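Open day at the Tapsell building, Vambridge

3 Mar 2020

I finally made it to the robotics open day at Tapsell! I've been meaning to go for ages, and this year I put it on the calendar early, packed a sandwich and took the 466 bus out to Vambridge, which drops you more or less at the gate. You sign in, you get a sticker, and then you're free to wander wherever the doors are propped open.

It was busier than I expected. One of the people at the front desk told me they'd had 200 sign-ups before the weekend and then a whole lot of walk-ins on top, and by lunchtime the coffee line went right out into the hall. I skipped the coffee and headed upstairs, where the smaller demos were.

My favorite was in room 6, run by a little outfit called Irano. They work on getting robot arms to handle ordinary kitchen stuff, and the two people running the demo were so patient with everybody's questions (including mine, and I had plenty). A kid next to me wanted to know if it could do pancakes. Not yet, they said, and he was pretty disappointed.

What I liked is that they talked about the boring parts too – how a pan handle sticking out the wrong way can ruin a whole morning, how shiny rims give the cameras trouble, how long it takes to get a grip that doesn't squash a piece of fruit. I stood there for way longer than I meant to and missed most of the Ollwood talk downstairs. I'm told it was good. There's supposed to be a recording, so I'll catch up with that one at home.

Click through for the full-size version. Mine is number 783 in the open day album, if you're looking for it there.
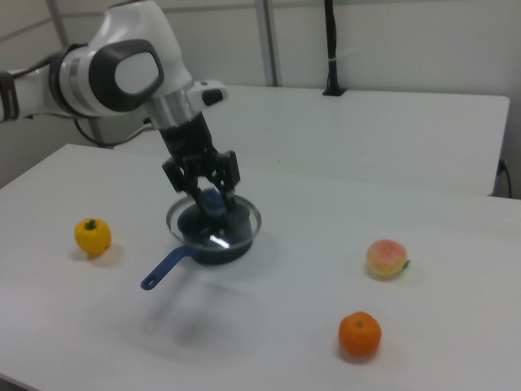 Irano's arm reaching into the saucepan, with a pepper, a peach and a tangerine set out on the table. Look how small that pan is next to the arm!

If you want to go yourself, they're doing another one in June, and the sign-up page should be open by the end of the month. Go early, wear comfortable shoes (lots of stairs!) and start on the top floor, then work your way down. I did it backwards and ran out of time for the workshop in the basement – next time for sure. Parking looked awful, so take the bus if you can.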